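The Crumb Side

The bakery opens at 6, so I get there well before that, and for the first stretch of the morning it's me and the ovens and a radio that only picks up the one station with the farm prices.

I wasn't supposed to be a baker. I was supposed to be in Vedar by now, in an apartment with a balcony, doing something with a lanyard. But my aunt's knees gave out in December, and she called me up and said, "Just until spring," and I said sure, and that was two springs ago. I don't mind, mostly. I like the bread. I like how the windows fog up and you can't see the street, and then the first customer wipes a little circle with a glove and peers in like we're an aquarium.

Anyway, the thing I wanted to tell you about is the man with the list.

He came in on a Sunday, which is our worst day, because everybody in Hollik wants the same braided loaf and we only have the oven space for 30. He stood in line like anybody else. Brown coat, wet hat, nice shoes (too nice for our sidewalks, I thought, he'll ruin them). When he got to the counter he unfolded a piece of paper and read off it.

"One plain roll," he said. "One seeded roll. And could you please sweep the counter."

I figured I'd heard him wrong. I gave him the rolls. He stayed right where he was.

"The counter," he said, very politely. "If you wouldn't mind."

Well, there was a line to the door! And the counter was fine, it had the usual on it, flour and a few seeds. But my aunt raised me to do what a polite person asks before I ask why, so I got the brush off its hook and I swept. Left to right, the way she taught me, with my hand cupped at the end to catch it. He watched the whole time. Then he said thank you, paid in coins, and left.

He came back the next Sunday and did it again. Plain roll, seeded roll, sweep the counter. By the third week people in line had started to look forward to it. A woman who always buys the rye told me he had to be a health inspector. The kid who delivers our milk said he was a ghost, and I said ghosts don't pay in coins, and the kid said how would I know.
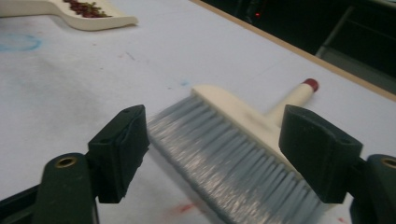 Sweep first, ask later.

I got kind of attached to him, is the truth. I started leaving a little extra flour out on purpose so there'd be something to do. I even bought a new brush, a soft one, from the hardware place out by the Grendeo bus depot, and I was sort of hurt that he didn't mention it.

So finally, on the sixth or seventh visit, I asked. The line was short because of the rain. I said, "Sir, I'm happy to do it, but what's the list?"

He looked at it for a while, like he was deciding if I was old enough. Then he turned it around on the counter so I could read it.

It was a letter, or part of one, gone soft at the folds. The writing was small and slanted. It said that if he ever got back to Hollik he should go to the bakery on the corner and get a plain roll for himself and a seeded one for her, and that while he waited he should watch the girl sweep the counter, because she hummed when she did it and didn't know.

The girl was my aunt. It had to be. She'd have been 15 when she started there, and she still hums, she hums doing her taxes. I'd seen the bakery's old order book with her handwriting all down the edges, page after page, up to order number 1252, where she ran out of paper and started a new one.

"I don't hum," I told him. I felt terrible about it.

"No," he said. "I noticed."

I asked who wrote the letter and he said his wife. She used to come in before school, he said, back when they were all kids, and later the two of them moved out to Tang and kept meaning to visit. He folded it up along the same lines and put it back in his coat. I asked if he could wait five minutes. He said he had a bus, but it was a slow bus.

I ran up the back stairs with flour all over me. My aunt was in her chair by the radiator with her feet on the footstool, doing the crossword and complaining about it.

"Can you do the stairs?" I said.

"Which way?"

"Down."

"Down I can do," she said. "It's up that costs me. Who's watching my counter?"

I said nobody was, and she was out of that chair faster than I'd seen her move all winter. It still took us a while. She held the rail with one hand and my sleeve with the other, and when we got to the bottom he was still there, hat in his hands, two rolls in a bag beside him.

She didn't ask him anything. She looked at the counter, made a disgusted noise, and held out her hand to me for the brush.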